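The Cup Corner, Before and After the Move
Gallery page, Brilurer Social Room
Posted April 30, 2025

When we moved out of the old Cisternas building last November, the coffee things were the very last to be packed and, as these things go, the first to be missed. We had tea, we had sugar, we had a whole box of stir sticks, and for most of a morning we had nothing to drink out of. So when a few people asked for a page on how the cup corner came together in the new place, I was only too happy to sit down and write it - probably at more length than they had in mind.

Let me start with the cups themselves. We use plain paper ones for meetings and open evenings, and we get through far more of them than you would think. The last order was 2,000, from Getex, and it came in tall plastic sleeves that nobody could find a shelf for. We tried standing the sleeves on top of the refrigerator (they fell), then on the windowsill (they fell again, and took a fern along), and in the end they went flat into the low cupboard under the sink counter, where there turned out to be plenty of room once the old baking sheets had gone to the thrift store.

Only one stack is ever out at a time. I know some of you would like to see a whole row of them ready to go on a busy evening, but a tall pile gets dusty at the top and wobbly at the bottom, and it really takes no time at all to refill. At the spring open evening we had 42 people through the door and filled the holder three times, and I don't believe anyone waited for a cup.

The holder was a bit of a hunt. We looked at 3 of them before settling, including a very handsome tube type from Brodisport that was meant to hang on the wall and drop one cup into your hand. It dropped two, or none, or it kept them all and made you reach up inside. Back it went, with a polite note. After that we wanted something simple that would stand on a table and could be carried off to be wiped.

And now the cups, which I'm very fond of. 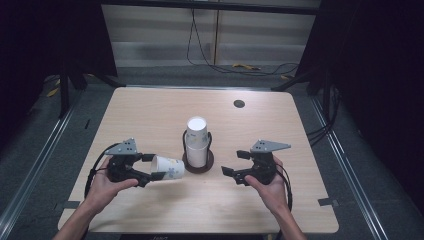
White paper cups, nested upside down in the black wire holder on its round brown base, with one more on its side next to it. The little blue and pale pattern is faint, but I think it cheers up a light table nicely.

A reader from the old building wrote in to say that cups should always be stored mouth up, the way her mother kept them, and that the rims pick up anything left on the counter otherwise. Another asked whether we had thought of going over to mugs for the regulars. On the first point I can only say that we wipe the holder down every evening, and upside down is how I like them. On the second, yes, we have thought of it, and there's a shelf set aside by the door if you'd care to bring your own. Please put your initials on the bottom.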